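Minutes of the January meeting, Sala Vegetable Growers' Association

Chair: Viola Donati
Minutes: Ermanno D'Amico
Apologies were received from two members.

The meeting was opened at 18:30. The minutes of the last meeting were read and approved with one correction: the fennel variety mentioned in item 4 is Avance, and it was written wrongly as a cabbage.

1. Fennel trial

Viola Donati reported on the autumn fennel. The plot at Jenitberg gave 658 bulbs suitable for sale. The smaller bulbs were given to the school kitchen. Many plants in the lower rows made flowers too early, and the members discussed the reason. Some think the seedlings stayed too long in the trays. Others think the soil became dry in the second week after planting. It was agreed to sow again in July, directly in the ground in one half of the plot and in trays in the other half.

2. Seed order

The common order will be sent to Peltari before the end of the month. The offer is for 3,000 fennel seeds and 500 celeriac seeds. Celeriac needs a long season, therefore the delivery must arrive by the middle of February. Members who want their own packets of dill or caraway should write their names on the list at the door.
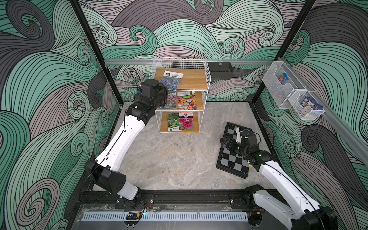 Two robot arms in a workcell with wave-pattern walls; a white wire shelf rack near the back center.

3. Storage of roots

The question from last time was repeated: should the celeriac be washed before it goes to the cellar? Ermanno D'Amico has kept both kinds in boxes of damp sand since the harvest. The washed roots became soft at the top, and the unwashed ones are still firm. The meeting decided that members will only brush the soil away and cut the leaves short. The small leaves in the center should remain.

4. Recipe sheet

The draft of the recipe sheet was passed around the table. It has a raw fennel salad with orange, a celeriac soup and braised fennel with olives. Viola Donati asked that the soup recipe should say how much salt is used. One member remarked that the part about the history of fennel is too long for a sheet of one page. It will be shortened. The price stays the same as last year.

5. Other business

The water tap near the lower gate is leaking again. Two members offered to change the washer on Saturday morning.

It was asked if the association can borrow the big scale for the spring market. Viola Donati will ask and give an answer by e-mail.

The meeting was closed at 20:10. The next meeting will be in the same room, and members are asked to bring their sowing plans in writing.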